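Call for participants: Plernlow families project

Posted 12 Jan 2024

Family history people wanted. Also anyone with a box of old papers under the bed and a surname that turns up in the Plernlow district before the Second World War.

We're putting together a book and a searchable index of the families who came through Plernlow, mostly between the 1870s and the 1930s. Selectors, shearers, railway gangs, the orchard people out along Skunberg Road, the dairy mob. Nearly all of what's in print covers three or four big landholding families and not much else. We want the rest of them.

What we've got so far: 541 burials transcribed from the old cemetery, the school admission registers (patchy, there's a gap where the second book went missing), rate books, and a very long run of handwritten notes left by the late Miss Witine. Her notes are terrific but she hardly ever wrote down where she got anything. So that's a job in itself.

Who we're after

Descendants. If your people lived at Plernlow, Esteban siding or anywhere out to the Skunberg boundary, we'd like to hear from you. Doesn't matter if they only stopped two years and shot through to Queensland. Those are the ones we know least about.

Transcribers. Can be done from home, anywhere in the country. You'll need a computer, decent eyesight and some patience with bad handwriting. We send scans in batches of 20 pages, you send back a spreadsheet. No deadline as such but please don't sit on a batch for months.

Checkers. Somebody to go over other people's transcriptions against the scan. Suits a fussy person. Births, deaths and marriages experience good but not essential.

Interviewers, two or three, local or willing to drive. Older residents mainly. We've got a recorder to lend and a list of questions you can ignore once they get going.

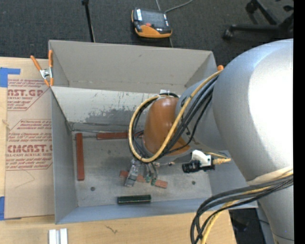
We're short on the women's side of things. Maiden names, second marriages, babies who don't show up in the registers, sisters who went into service in town and never came back. If your nan kept a birthday book or a family bible, that is worth more to us than another photo of the football team (though send the football team too, names on the back please).

What you'd be sending

A family sheet, which we'll email or post. Names, dates, places, and where you found each one. A certificate, headstone, newspaper notice, Auntie Jean's say so, all fine, just tell us which. If you're not sure of a date put a question mark. Don't guess.

A written piece if you'd like to, up to 3000 words per family. Shorter is fine. We'll edit for spelling and length and you'll see it before it goes in.

Copies of photos and letters. COPIES. Please don't post originals, we can't be responsible for them. If you can't scan, bring them along and Cadi will do it while you have a cuppa.

Nothing on living people goes in without there say in writing. Same for adoptions and anything similar inside living memory. If there's something in the family you'd sooner keep out of print, tell us early and we'll talk it over.

Pay and costs

It's unpaid, sorry. Postage back to you if you've bought certificates for us by arrangement (ask first!). Fuel for interviewers, keep your dockets. Every family that contributes gets a copy of the book, extras at cost.

Timing

Family sheets in by the end of September. Written pieces can run a little later if you let us know one's coming. Transcribing is ongoing, start whenever.

How to put your hand up

Send a short note with your name, your town, a phone number, the Plernlow surnames you're chasing and which job you fancy. A couple of lines will do, no need for a resume. Post it to the project care of Plernlow Library or leave it at the desk in an envelope marked FAMILIES.

Cadi Gwynne is looking after descendants and scanning. Transcribers and checkers go to Mojtaba Najafi, who'll send you a test page first. Interviewers, talk to Aurelio Marín. He's away a fair bit so give him a week before you chase him.

If you wrote to us last year about the Skunberg Road orchards and heard nothing back, please write again. We changed email addresses and a few went astray. Particularly keen to find the person who had the picking season wages book.

Surnames list is on the noticeboard at the library, or ask for one to be posted. Its not complete. If yours isn't on there write in anyway.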